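Frequently Asked Questions: Flumia Student Robotics Club

What is the Flumia club?

We are a club of students who build and test small robot projects after school hours. This year the main project is the hand-held gripper. We carry it by hand, we do daily tasks with it, and a camera on it records everything. Later the recordings are used for teaching a robot arm.

Who can join?

Any student from the second year up. You do not need to know programming. Bimla Sandhu, who now leads the recording group, came to us from the textile course.

When do you meet?

Two times a week, in the workshop on the ground floor. New members are accepted until the end of January. If you want to come only for looking, please write to Filipa Patrício before.

What will I do in the first weeks?

First you learn to hold the gripper and to open and close it slowly. Then you make short recordings at the table with a partner. Each new member makes 400 recordings before choosing a group. It sounds like much, but one recording is short and the work goes fast with two persons.

How many recordings does the club have?

On Tuesday, November 26, 2019 we had 2,540 recordings, and 1,748 of them were checked and accepted. The others are waiting for a check or were rejected, mostly for moving too quickly.

How do I know if the pads must be changed?

Look at the inner side of both fingers before every session. A fuzzy surface or a slightly frayed edge is normal and you can continue. If a piece of the pad hangs loose, as on the left finger here, tell the hardware group and write it in the repair notebook. Please do not pull the piece off.

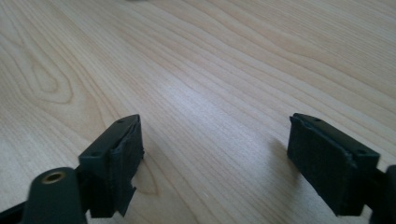

Can I take the gripper home?

No. We have only a few and the groups share them. For practice at home, Aurelio Iglesias can give you the drawings, and you can print the fingers yourself. The foam and the screws you must buy.

Does the club go to competitions?

Yes, we go to the Hinalberg student meeting. The team is four members, and Éabha Hegarty keeps the list of those who are interested.

Is there a fee?

There is no fee for members. The travel to Hinalberg is paid half by the school and half by the student.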